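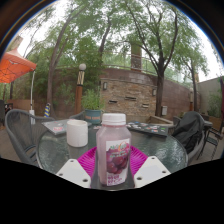
Our club spent the spring teaching a two-finger gripper to clear a table, and I'm going to talk about how we ran the work, because that part took longer than the code. The club is the Verkley robotics club. We moved a lot of our sessions outdoors in March, onto the patio, with the laptops pushed to the far side of the glass table. You can tell from the bottle on the slide what most of our sessions were like. The bottle goes between the two white fingers, low down near the base, and the label faces the person holding the tool. There's a pink ribbed plate under it and a paper cup off to the left, and the cup was its own task later on.

By Unai Tejada
March

(Wait for people to sit down. Don't read the slide.)

Some background. We had 17 members signed up and a smaller group who came every time. We split into 3 teams. One team held the gripper and recorded demonstrations. One team checked the recordings. The last one trained the model and told the other two what was missing. Teams swapped every 2 weeks so that everyone had a turn at the boring jobs.

The hand-held gripper has the same fingers as the ones on our arm. You pick things up with it yourself, the camera records what the fingers see, and the arm learns from that. Most of you have used something similar, so I'll move on.

Task list. We started with bottles, then cups, then plates. Bottles were easiest to grab and hardest to set down. If you let go while the bottle is leaning, it tips. New people opened the fingers too early almost every time. The fix was to say "down, stop, open" out loud, and we kept doing it even after it got annoying.

(Ask: who here has trained with clear objects? Take one answer only.)

Clear plastic and glass. We chose a glass tabletop without thinking about it – it was the table we had. The first model would sometimes reach for the reflection of a cup. More recordings helped, mostly ones made at different times of day. An overcast sky is easier to work under than full sun. I'd plan for both.

Numbers. We ended the spring with 123 usable demonstrations for the bottle task. We threw out nearly as many. Reasons for throwing one out: a hand in front of the camera, a bottle dropped, the recording started late, or somebody talking to the person holding the tool so they paused halfway. The pauses did real damage. The arm copied them and would stop over the table for no reason.

File names. Please agree on these on the first day. We had a Dronutmont folder and an Iordache folder, named after the two practice courses, and both had files called "final" in them. Sorting that out cost us a whole session. After that the checking team had to rename a file before anyone could train on it.

(Short clip goes next. If it doesn't play, skip it and keep talking.)

What I'd change. Shorter turns with the tool. It isn't heavy, but your wrist gets tired and the grabs get sloppy before you notice. I'd also train a first model much sooner, even a bad one. Ours sat until late in the term, and by then we had a pile of recordings all made from the same side of the table.

Next for us is the Hastska course in the fall, which adds pouring. We haven't solved the lid. Right now a person takes the cap off first, and the rules allow it for beginner teams.

Questions. If someone asks about cost, send them to the parts sheet at the back table. If someone asks for the recordings, yes, they can have them – I need an email address and a big enough drive.

We use cookies to remember your settings. Accept / Manage choices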